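3.2 Bedding and thermal comfort ratings

Sleep surfaces in the Canton sample varied more than the building stock did. Of the 263 households that completed the first interview, 228 agreed to a bedroom visit, and in each of these the surveyor recorded the bed type, the number of layers above and below the sleeper, and the distance from the bed to the nearest exterior wall. Layer thickness was measured with the bedding uncompressed. Insulation values were then assigned from the lookup table of Yuan and Bouchard, which treats the mattress and the cover as separate resistances in parallel.

The table has two known weaknesses. It assumes full contact between the sleeper and the lower surface, and it gives a single value for all quilted covers regardless of fill. We kept the first assumption and replaced the second with three fill classes (light, medium, heavy), assigned by weight per unit area.

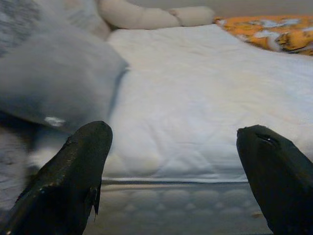 Figure 4. Soft bed surface.

Air temperature at pillow height was logged every 45 seconds with a Flesodex recorder placed on the side of the bed away from the window. Recorders were left in place for the whole of November. Records with gaps longer than one hour were dropped, as were nights on which the household reported that the room was not slept in. Comfort votes were collected each morning on a seven-point scale, with the neutral point labeled "neither warm nor cool."

Cover insulation explained more of the variation in morning votes than air temperature did. The effect was strongest in the Niazi district, where most bedrooms are unheated at night and occupants adjust by adding layers. In the Jekuton apartments, which share a central boiler, votes clustered near neutral and the fill class had little influence. A subset of 84 households changed covers during the logging period; their votes before and after the change are treated separately in Section 3.3.

Mattress type was not a significant predictor in either district once cover insulation was included in the model.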